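How I get my game commentary to sound decent without buying anything

A couple of people in the guild chat asked how I record my Nulia runs, so I'm writing it all down in one place. I am not an audio person! I've made 53 videos and the first dozen sound like I'm talking from inside a sock.

You need a recording program that can put your voice and the game on separate tracks. Most of the free ones do it, but it's usually switched off. Go into the audio settings, put your mic on track 1 and the game on track 2, then save it as a profile so you don't have to do it again after every update (ask me how many times I've redone mine).

Next, turn the game down inside the game. I keep master volume at 50 and music lower than that. The Hidgate fight has these giant drums in the second phase, and at 100 they bury everything I say. 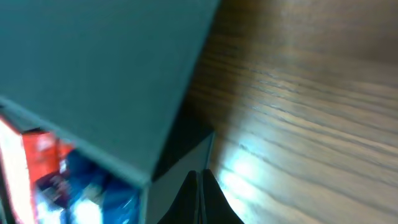 Then do a test. Go somewhere noisy, the market in Flovside is perfect, and record four minutes of yourself talking the way you really talk when you play. Not "testing, testing" — complain about your loot or something. You'll be much louder than you think when a boss shows up, so yell a little. If the mic meter goes into the red, bring the input down a notch and go again.

Listen back on headphones and then on your phone. If I can follow every word on the phone speaker, I leave it alone.

For keyboard noise, try a noise gate. Set it so it closes when you're quiet and opens as soon as you speak. Mine used to chop off the start of every sentence until Setareh Ghaffari told me to shorten the attack time, and that fixed it. It won't help with clicks while you're talking, though. Moving the mic to the other side of the keyboard did more for me than any filter.

Last thing, before a long session record ten seconds and check that both tracks are there. I lost a whole dungeon with Arnel Baluyot last October, great jokes and all, with my mic muted the entire time. We went back and did it over and it was nowhere near as funny.

Editing is going to be its own post, once I figure out why my exports keep drifting out of sync.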